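In Praise of the Scuffed Metal Bin

By Edith Escobar
2021-11-02

I have owned wicker baskets, canvas totes and those clear plastic boxes that crack if you look at them wrong, and I am here to say that nothing beats a big, plain metal bin. Mine came from Iglesias, the restaurant supply place in Plumelton, where I paid 31 dollars for a used pair in August and carried them home like trophies!

What I love most is how little they ask of you. You drop things in. You reach in and take them out. No lid to lose, no label to keep up – and with an open top you can see what you've got without digging through 80 layers of stuff.

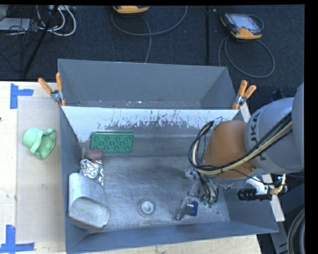 Two bins side by side, held with orange-handled clamps, and a floor with plenty of scrapes on it.

Look at those marks! People sand them out or paint over them, and I wish they wouldn't. A pale coating worn back to gray metal looks better to me than anything fresh from the store. And a green plastic tray can share the floor with a crumpled bit of foil and the bin doesn't look any worse for it.

My sister swears by her Borkby drawers, all 60 little compartments of them (she does know where her buttons are, I'll give her that). But I'd spend my whole evening sorting. Give me one deep bin on a good wooden table, a couple of spring clamps if you want two to stay together, and I'm happy – dents, scratches and all.

14 comments | 60 shares

Recent posts
The Clornora shelf, one year later
Why I keep every jar
A kind word for the junk drawer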